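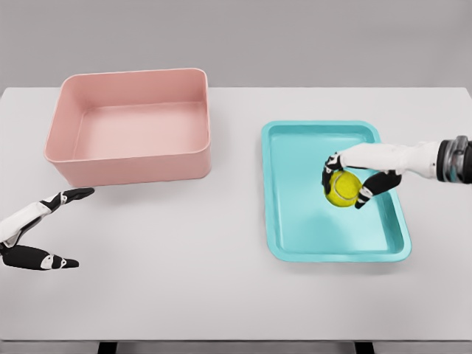
Two Hands, One Ball: Final Report
Kirnosari Robotics Club, simulation group
Written up by Estíbaliz Bustamante, 2026-10-03

1. What we said we would do

Our proposal promised a simulated two-handed robot that could sort a table of mixed sports equipment into bins. The approved version, after our advisor read it with a pen in her hand, was one tennis ball, one tray and one bin. The ball starts in the turquoise tray on the right. It has to end up in the pink bin on the left. A toddler can do this, though the toddler's reward function is also poorly understood.

2. Setup

Everything runs in simulation, on the lab machine we call Thomas. The table, the gray wall behind it and both hands load from one scene file. Thomas and the scene file do not always get along, and the first week of the project was mostly spent on that relationship.

We drove the hands by teleoperation to collect demonstrations, then trained a policy on them. Each of the 2 operators recorded 20 demonstrations. We threw out the ones where someone sneezed.

3. The task

The right hand does the picking. It comes in over the tray and closes its fingers on the ball. Getting one finger around the far side was the hard part, because a ball pushed from the near side simply leaves. Early versions of the policy were very good at pushing it from the near side.

The bin sits farther back than the tray, with a stretch of bare table in between, so the ball has to be carried across and lifted over the rim. We put that gap in on purpose and regretted it on purpose later.

The left hand was supposed to take the ball in a handover and drop it in. For most of October last year it waited open in front of the bin like somebody expecting a tip. We kept it in the scene after we gave up on the handover -- the policy had been trained with it there and got worse when we took it out.

4. Results

We ran 20 test episodes with the right hand doing the whole job. The ball ended in the bin in 16 of them. Of the failures, most were drops during the carry. One was a clean, confident release over the table, well short of the bin, after which the hand went back to the tray and grasped at nothing until the timer ran out.

Moving the tray even a little from its training position hurt the grasp badly. We did not test this as carefully as we should have. The demo day at Vidamcombe was coming up and we had a poster to print.

5. What we would change

Randomize the tray position from day one. Record the demonstrations with the same person in the morning and the afternoon, as our operators grip differently and the policy seems to have learned a compromise that suits neither. Back up the scene file.

The handover is going to next year's group, along with the password to Thomas. The code and the demonstrations are in the club folder under Lurnemby, which was the project name before we had a project. The final version is the folder marked "final2", and the one marked "final" should be left alone.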